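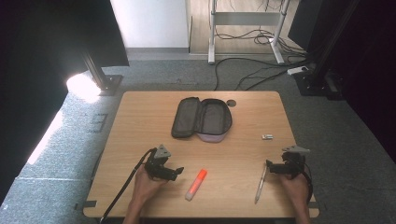
Both grippers over the pencil case task, highlighter and pen still out on the table

gritlever
Thread starter
So I've been running the two handheld grippers side by side, one per hand, and I want opinions before I spend any more money. The task is dumb on purpose: pens, highlighter and eraser go in the zip pencil case, then you close it. I've done 246 takes so far with the stock Firnska jaws and I'm now deciding if I should swap to the Aguiar pads on one side or both.

Where I'm at: the highlighter is easy. Fat body, picks up from nearly any angle, no complaints. The slim silver pen is driving me up the wall. If it's lying with its tip toward me I have to bend my wrist way in to get the jaws across it, and then the wrist view is mostly my own jaw and very little pen. The stock jaws close fine but they're short, so I end up pressing the whole thing into the tabletop.

Anyone done a real comparison on thin round stuff?

torque_and_tea
Nice table lol. I went through this with the Aguiar pads last September. They're softer and they do hold pens better, but they get grabby on fabric. Mine kept catching the lining when I let go inside a pouch, and then you pull the whole case along with you. For a pencil case I'd stay stock and practice the approach.

gritlever
Ugh, the lining is exactly what I was worried about. Did you try them on one hand only?

torque_and_tea
Nope, both. Mixing them felt like asking for trouble in the data.

palletjack88
I'd push back on that. Mixed is fine if you log which hand had what. We ran soft pads on the right and hard jaws on the left for the entire Bindthorpe set and the policy trained without any drama. Left hand holds the case, right hand does the picking. Why would both sides need the same rubber?

torque_and_tea
Because half the time the pen is nearer the left hand and you grab it with the left! Unless you're scripting who picks what, you get two kinds of grasp on the same object and I don't love it.

palletjack88
So script it. Takes one line in the task sheet.

cable_goblin
Not to derail, but sort out your cables before you buy pads. I have the same style of wired handhelds and the pull on the cable messes with my wrist way more than the jaws do. I hung mine from overhead on a cheap retractor and my bad takes went from 36 in a session down to a handful. Same jaws, same pens, same me (same bad coffee).

gritlever
Huh. Mine just hang off the near side of the table. The left one does tug when I reach across for the eraser, I figured I was getting tired.

cable_goblin
That'll be the cable. Give it more slack at least.

nullspace_nan
Has anyone here used the Prellidau controller with these? I get a lag on closing that I can feel, measured it at 40 ms over my old board. Doesn't matter for a highlighter but on thin stuff I think I've closed and I haven't, and off it rolls.

palletjack88
Yes, and there's a smoothing setting that's on by default. Turn it off. The jaws get twitchy — I still prefer it.

nullspace_nan
Tried that, hated it. Twitchy jaws flick the pen across the table. I'll live with the lag.

gritlever
OK, plan for tonight: cable slack first, stock jaws on both sides, same layout, new batch. If the pen is still awful I'll put Aguiar pads on the right only and write it in the sheet so torque_and_tea doesn't yell at me.

torque_and_tea
I will yell anyway. Post your numbers though, I'm curious about the one-side thing.

cable_goblin
And try it with the pen turned sideways for a few takes, so you know how much of it is wrist angle. I've got 3,520 takes on mine and I still mess up the ones pointing straight at me.

gritlever
Good call, adding it. Back around 9 pm with numbers if my wrists hold up.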